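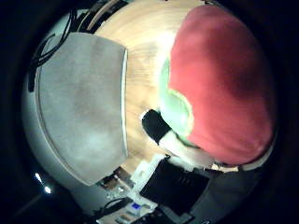

GALITZ, August — The soft toys go out in the morning and come back in the afternoon, and in between they get chewed, sat on, dropped in driveways and fed to dogs. Tiburcio Ventura has been lending them to families in Galitz long enough to have opinions about all of it.

His toy library is called Fullent, after the street it started on. It holds 2,418 toys at last inventory, and the largest single group is plush. There are bears and rabbits, as you would expect, but the things that go out most are food. Soft fruit and soft vegetables have been the most requested shelf for as long as he has kept records. Children under four want to put them in things. Children over four want to sell them to you.

"A bear is somebody," Ventura said. "A tomato, you can do whatever you want with it. You can cook it. You can throw it. Nobody's feelings get hurt."

The work of a toy library is mostly what happens on the table. Everything that comes back is laid out on a bare wooden top, looked over, and then put into a box to go to the shelf, the wash or the mending pile. Ventura prefers a light-colored table. Stains show on it, loose threads show on it, and a bright red toy can be seen from the door. The old table was dark brown, and small green leaves used to come off the fruit and stay lost on it for days.

Fabric is where he starts. Red is the hardest color to own. Cheap red fabric bleeds in the first wash and turns anything pale next to it pink, so red toys are tested on arrival with a damp white cloth, pressed hard for a minute on an inside seam. If color comes off, the toy is washed alone in cold water until it stops. Two colors on one toy, red against a light green for instance, is a common combination in play fruit and a common problem. The green is usually the part that suffers.
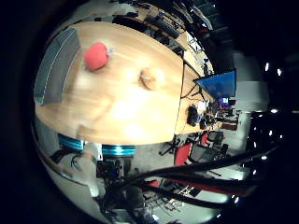

By Karla Ochoa

I spent most of a week at Fullent and came home with a different view of my own kids' toy bin, a plastic tub that had not been emptied to the bottom in a long time. Ventura told me that was the first thing to fix. He doesn't believe in deep bins. A child can see the top layer and nothing under it, and after a while the child stops asking for what is under it.

His method is slow and dull to watch, and it works on any table in any house. Put a few toys out at a time. Leave bare wood between them. Look at each one from every side before touching the next. People want to dump the whole bin and sort the heap, he said, and then dinner is ready and the heap goes back in the bin.

At Fullent a returned toy gets checked in the same order each time. Seams first, by pulling gently along both sides of the stitching. Then anything attached: stems, leaves, ears, tails, labels, ribbon. Then the stuffing, by squeezing for lumps. Then the smell, for which there is no polite technique.

Attached parts matter most. A stem on a soft apple is often held on by a few stitches through one layer of cloth, and it is exactly the part a toddler picks the apple up by. Ventura restitches almost all of them before a toy goes out for the first time, using doubled upholstery thread and a knot buried inside. He does the same with tufts of leaves. If a leaf has been sewn on with a decorative stitch only, he takes it off and starts over.

Labels are a family argument. Some parents cut them off at once. Ventura keeps the care label if it is sewn into a seam and removes it if it is only tacked on, and he writes the washing instructions on the card that stays at the library. Big printed labels on the front of a toy he leaves alone unless a corner is lifting. Children like them, he said, and they rub them with a thumb while they are thinking of something else.

The wash itself is plain. Plush goes into a zippered mesh bag, cold water, a gentle cycle, half the detergent you think it needs. No fabric softener, which leaves a coating that attracts dust. Toys come out of the bag, are pressed in a towel and reshaped by hand while damp. A round toy dries round if it is turned every few hours. Left in one position it dries with a flat side and keeps it. They are never put in a hot dryer. The pile goes stiff at the tips and doesn't recover, and you can feel the difference with your eyes shut.

Drying is done on racks in the back hall, and in August a medium toy is ready by the following morning. In winter it takes longer and the hall smells like a wet sweater. A toy that feels dry outside can be damp in the middle, so each one waits one more night before it goes on the shelf. Ventura learned that from a rabbit, which he would rather not discuss.

Wooden toys follow a separate path. They are wiped with a barely damp cloth and dried right away, and they are never soaked. Once a year the unpainted ones get a coat of food-grade mineral oil. He checks them for splinters by dragging an old nylon stocking over the surface, a trick he picked up from a furniture refinisher in Tuncer, the next town over. If the stocking catches, the spot gets fine sandpaper.
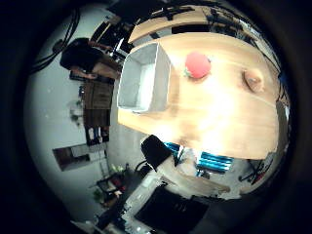 The boxes took him years to get right. He began with wicker, which looked good in the window and shed pieces into the plush. Then came clear plastic with lids, and the lids went missing. What he uses now is a plain, shallow, light-colored box with no lid and no divider, small enough for a child to carry with both arms. One box holds one loan. A standard loan is 6 toys, and if they don't fit without being pushed down, one of them stays behind.

A light interior helps for the same reason a light table does. Before a box goes out it is tipped toward the window and checked. Coins, crackers, hair clips and other people's puzzle pieces come back in boxes all the time. There is a jar for the puzzle pieces. Parents have been known to go through it with great hope.

Packing goes heavy to light. Wood goes in first, flat side down if it has one, and soft things go over it. Anything with a stem or an ear is laid so that the stem or ear points up and isn't bent against the wall. Ventura says it takes a new helper a couple of afternoons to stop pushing. The habit of pressing down on a full box is strong in adults. Children don't do it — they take something out.

He likes to have children pack their own loans, and the half hour after school lets out is given over to that. It is loud. A boy I watched put a soft carrot into the box, took it out, showed it to his father, and put it back, and then did the same with every other item he had chosen. His father had his car keys in his hand the whole time. Ventura didn't hurry them, and the card was filled out when the boy was done.

Membership runs 52 weeks from the day you join and costs less than one new stuffed animal of any size. Late toys are not fined. There used to be a fine, and families who owed it stopped coming and the toys never came back either. Now a late toy gets a postcard with a drawing of the toy on it. The return rate improved enough that the postcards pay for themselves.

Losses still happen. The Sater runs behind the ball field, and a surprising share of the collection has gone into it. Other toys are simply loved too much to return, and for those Ventura has an arrangement. If a child has borrowed the same toy four times, the family may keep it in exchange for another of the same kind in good condition. He checks the replacement as hard as he checks anything else. He has turned down several, including one I brought him myself, a pale orange dog with a seam open under the arm that I had missed completely.

I took it home and sewed it up. It was late, my daughter was asleep, and I used the doubled thread and buried the knot the way I had been shown. It took me three tries. Then, with the kitchen table clear for once, I went and got the plastic tub and started from the top, a few things at a time. I found two library puzzle pieces and a sock that belongs to my nephew.

Ventura gets the same handful of questions at the desk every day, most of them about cleaning, and he answered one for the record.

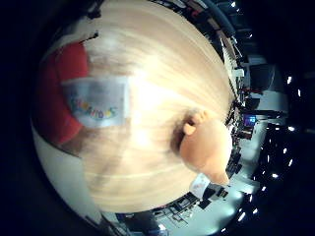 How often should soft toys be washed at home?

Once a month is enough for a toy that gets played with every day, and twice a year for one that mostly sits on a bed. Wash sooner if a child has been sick or the toy has been outside. Between washes, brush the surface with a soft, dry clothes brush and spot clean with a cloth wrung out in cold water. Check the seams every time, before the toy goes into the water, and mend anything loose first. A small hole going into the machine comes out as a large one, and you will be picking stuffing out of the filter.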